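# Rernix two-finger gripper - pad service kit

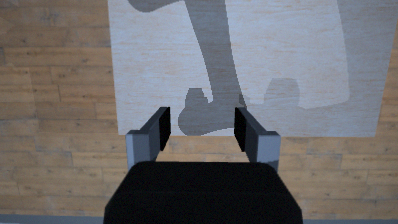

*Simulated view, fingers open, black pads on the inner sides.*

Replacement pads for the Rernix on Dalow cells. Pack of 2, screws incl.

Fitting - air off, fingers open, old pads out. Wipe the seats, dont use solvent. Nip up evenly, then 10 slow cycles with nothing gripped. Check pads every 1000 hours or so, sooner on dusty work.

Fitting takes around 15 minutes. Trade orders - ask for Ziad Nassar. Next batch due January.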